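From: Anatole Pichon
To: manip-chores list
Subject: Re: [manip-chores] Are household tasks solved or not?

Bonifacio Gallardo wrote:
> The Demissie group report 400 trials of tray loading with one failure.
> Mustora say much the same for folding towels. At what point do we
> accept that single-step chores are done and move on to whole rooms?
> I would rather spend the next budget on navigation than on another
> 3000 demonstrations of putting a thing in a box.

Bonifacio,

I don't think the 400 trials carry that much weight. If you read the appendix, the tray is bolted down, the object comes from a set of five, and the start pose varies by 40 mm at most. With the tray free to slide, their own figure drops to seven failures in ten. That is a footnote in a table and I have not seen it quoted anywhere.

We repeated the test on the Ivov arm in March. Tray loose, table height changed between runs, 200 runs in total. The policy placed the object in 131 of them. Most of the failures were the same one: a finger touches the rim of the tray, the tray turns, and the arm carries on to where the tray used to be. A person corrects this with the other hand and doesn't notice doing it. Our single-arm data contains no such correction, so there was nothing for the policy to learn from.

On the cost of demonstrations, I agree that teleoperation is too slow. Hand-held grippers are a good deal quicker per episode and they give you both hands, provided the tracking holds. Ours loses the markers when the wrist rolls past a certain angle, and the episode has to be thrown away. Juden claims to have a fix in the next release of the calibration code. I have asked for a date.

As to moving on to whole rooms: a navigation stack that reaches the sink and then knocks over the cup has not done a chore. I would keep half the budget on two-handed placement, with small light containers near the table edge.
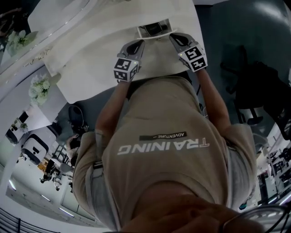 Lyon, 15 June 2022. Two grippers, one marker cube on each, small white tray or box with a black object in it, far edge of the table. An arrangement of this kind is what I would like in the shared benchmark, with the tray left free. If anyone objects to light containers on the grounds that they are unfair to stiff arms, please say so on the list and not in private mail.

The logs from the 200 runs are on the group server under the usual path. The force channel has the wrong sign in the first 40 files.

Anatole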